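Oklow Iris Wagon Comes Up for Sale in Cevusville

A small station wagon that many people in the hobby have only read about is offered for sale this month in Cevusville. It is an Oklow Iris, the long-roof version with the split tailgate, and it has 3,244 miles on the odometer. The seller is Ghumman, the old-car dealer on the river side of the town, who received it in February from the family of the first owner.

Oklow never sold many cars here. The Iris sedan had a few years of modest success, but the wagon arrived late and the price was too high for its size. Most buyers who wanted a wagon took something bigger for the same money. The owners' register knows of 14 wagons in the whole country, and only four of them are said to be in running condition.

The car in Cevusville is painted in the pale green that Oklow used for the wagon only. According to the dealer, the paint is original except on the left front fender, which was repaired after a parking accident when the car was almost new. The seats are original too. The driver's seat has one open seam, and the dealer has decided to leave it like this so the next owner can choose how to repair it.

Mechanically there is more to say. The car stood for 14 years in a dry garage with the fuel tank almost full, and this did no good to the tank or to the carburetor. Both were taken out and cleaned. The brake hoses and all five tires are new. The engine was not opened. It starts with a little choke and the dealer reports even compression on all cylinders, but the clutch takes very high and will probably need work soon.

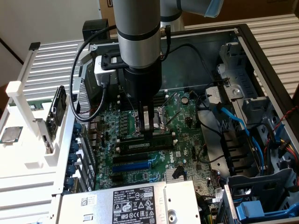

What comes with the car

The buyer will receive the first service book, two keys, the jack in its canvas bag and the original roof rack, which was never mounted. There is also a box of small parts that the first owner bought when the local Oklow agent closed: door rubbers, a tail light lens, a water pump and several window cranks. For this model such a box has real value, because the wagon's rear door rubbers are different from those of the sedan and are not made any more.

The dealer does not publish a price and asks for written offers. The car can be seen at the Ghumman showroom every afternoon from 2 p.m., and a cold start can be arranged if the visitor calls one day before. Test drives are possible only on the dealer's own yard, as the car is not registered at the moment.

Offers are accepted until the end of the month.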